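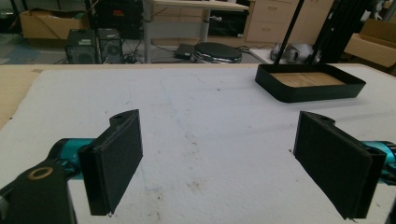
**Bench Operator, Automated Handling (two posts)**
Vitcombe site, days, 40 hours a week
Closing date: 20th July

Fundden prepares and packs small parts to order. Until last November every tray at Vitcombe was filled by hand. Part of that work has now moved to two-finger grippers, and the operator's job has been rewritten to match. These posts are on the new terms.

**What has changed**

Each bench used to have one person picking and one checking. An operator now looks after a pair of benches, sets up the trays and boards, and deals with whatever the gripper drops or refuses. Lifting is down. Standing is about the same. There is more screen work than before, and fault notes must be written up before the end of the shift.

Picking rates are no longer recorded against individual staff. Stoppages are logged by bench, and the log is open to everyone on the shift. None of the 57 staff on site lost a post in the changeover; nine moved to other duties.

**The work**

- Set out trays and boards at the start of each run
- Show the gripper new parts by guiding it by hand, up to 120 passes per part
- Inspect finger pads for wear and loose fibres, and replace them when needed
- Clear jams with the bench isolated
- Pack by hand any order the benches cannot take

**What we ask for**

Steady hands, clear written English and experience of repetitive bench work of any kind. You do not need to have worked with robots. Training takes four weeks at full pay and covers the Cultus control software and the Morikawa isolation procedure — both must be passed before working alone.

**Pay and terms**

£149 a day, paid monthly. Permanent after a six-month trial period. Operators may ask to return to hand packing after one year, with no change in pay.

**To apply**

Send a CV and a short note on your bench experience to the Vitcombe site office, marked "Bench Operator". Shortlisted applicants will be asked in for a two-hour paid trial at the bench.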